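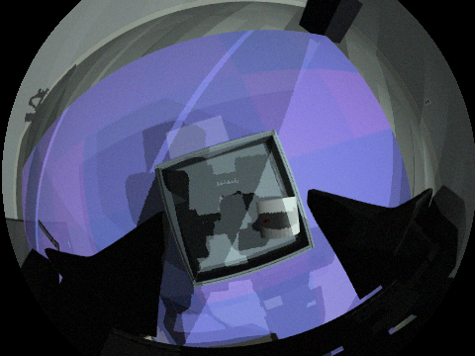 *Gray tray on a purple surface.*

**Shelter safety walk-through — Hrynyshyn Street school basement**
February. Checked by Inna Mykhailiuk and Jarlath Hanrahan. Posted capacity: 282 people.

Marks: [x] in order, [ ] needs work

**Getting in and out**

- [x] Main door opens fully from both sides. New hinges fitted, no sticking.
- [ ] Second exit clear. Desks stacked in the passage again. School told at 9:40 a.m., must be moved before the next check.
- [x] Street sign readable from the bus stop.
- [ ] Ramp handrail. Loose at the bottom bracket. Fedir Bilyk has the part.

**Power and light**

- [x] Generator starts. Ran under load for 9 minutes, then shut down by hand.
- [x] Fuel kept outside in the locked cage.
- [ ] Emergency lights. Two are dead, both in the back corridor. Same two as last time — wiring needs a look, not bulbs.
- [x] Trenar battery pack charged, phone leads labeled.

**Air and heat**

- [x] Intake grille free of snow and leaves.
- [ ] Carbon monoxide alarm near the stove. Beeps on test but the date label is gone. Replace.
- [x] Stove pipe joints tight.

**Water, first aid, toilets**

- [x] Drinking water sealed and in date.
- [ ] First aid cabinet. Short of tourniquets; six on the list, four on the shelf. Yevdokiia Dovhaniuk to reorder with the Zirkham delivery.
- [x] Dry toilets clean, spare bags in the blue locker.

**Blast protection**

- [x] Sandbags at the window wells. A few split on the north side, still holding.
- [ ] Film on the stairwell glass. Peeling along the top edge.

**Comments**

Assunta Negri from the Plondlow aid office asked if the shelter can stay open overnight during long alerts. Our view is yes once the corridor lights and the alarm are fixed. The second exit has to be clear in any case.

Siren could be heard in every room except the storeroom. Keep that door open when people are inside.

Open items go to Fedir.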